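February 10, 2025

Bench notes, Clillthorpe shop, seasonal movement of solid tops

Humidity in the shop still low after the cold spell. Hygrometer by the glue bench and the one by the door disagree again, the door one reading drier. Swapped their positions after lunch. The dry reading stayed with the instrument, so it is the instrument. Will do a salt test on both tonight in a sealed tub and write the offset on the case in marker.

Offcuts from the Hiebert order are stacked on stickers at the back. Telmo weighed them on Friday and again this morning. Still losing weight, slowly. I had assumed they were at equilibrium when they came in and cut joinery on two of them on that basis. Both now show a slight cup, bark side hollow. Can be planed out, but the tenon shoulders will need re-cutting afterwards and one of them has no spare length. Put that one aside for drawer parts.

Pin meter against oven-dry: started the comparison Clifford Perron asked for. Took 5 coupons from the middle of the same board, well clear of the ends, weighed them, then into the small oven. Pin readings taken on the fresh-cut face with the pins along the grain. First pass the pins were across the grain on one coupon and the reading came out different, so that coupon is marked and does not count. Leave them in until two weighings in a row agree. Do not put anything else in that oven in the meantime -- the door seal is poor and it takes a long while to come back up.

Battens. The old Brokerik style, screwed tight through round holes, is what split the tops that came back from Irkdale. Looked at them again with Thérèse. The splits all start at an end and follow the grain, and the screws next to them are bent. The timber wanted to shrink and the batten did not let it. Slotted holes from now on, long axis of the slot across the width of the top, centre screw fixed so the movement goes both ways from the middle. Washer under each head. Snug, then back off a quarter turn. No glue anywhere near the batten. Thérèse prefers buttons in a groove and for the narrow tops I agree, but on a wide top with no apron there is nowhere to put the groove.

Test piece for this: one top 500 mm wide, flatsawn, slotted battens, left in the dry corner by the heater. Pencil witness marks on the batten and on the underside, lined up today. Calipers across the width at both ends and at the middle. A second top the same, round holes, next to it. Read weekly until the end of March, same caliper, same person if possible. Bienvenido has the sheet.

End sealing: ran out of the wax emulsion on the last batch and used thinned PVA on the remaining ends. PVA ends are already checking, more than 3 on the worst board, all short. Wax ends clean so far. Order more wax. Do not use PVA for this again.

Line along a long edge: a glue joint opening and a shrinkage check can look much alike from above, and the direction of the grain alone will not separate them, both being parallel to it. Best evidence is on the end. A check usually follows the rays and wanders; an open joint goes straight through and often has glue on one face only. Feeler gauge next, from both sides, noting depth. Where the end cannot be seen, record it as undetermined and leave it there. The top with the cucumber lying on it is in that class: thin dark line near the top right corner, close to the upper edge, running along the wood, and the grain itself roughly horizontal with a good deal of wave in it. Joint or split, I can't say from overhead. Entered as undetermined. 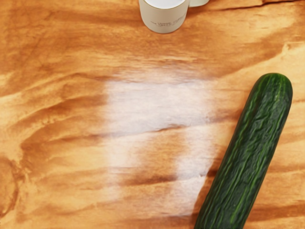

Darlene Dhillon wants the report form changed so that "crack" is no longer a tick box. Agreed. Replace with location, direction relative to grain, whether it reaches an end, and depth by feeler gauge. That makes 4 fields and it still fits on the half sheet.

Filling: do not fill anything before the top has been through a dry season. Filler put in now, with the gap at its widest, gets crushed when the humidity comes back up and stands proud of the surface, or else pushes the gap wider. The Irkdale tops were filled in winter and two of them show exactly this ridge. Telmo to scrape one back and see what is underneath.

To do
- salt test, both hygrometers
- re-weigh coupons tomorrow morning, before the oven door is opened for anything else
- slot jig for the router, fence is out of square
- ask Clifford which density correction he set on the pin meter, the card is missing
- wax

Sign up for the Clillthorpe workshop newsletter. You can unsubscribe at any time.

Contact | © Clillthorpe | Back to top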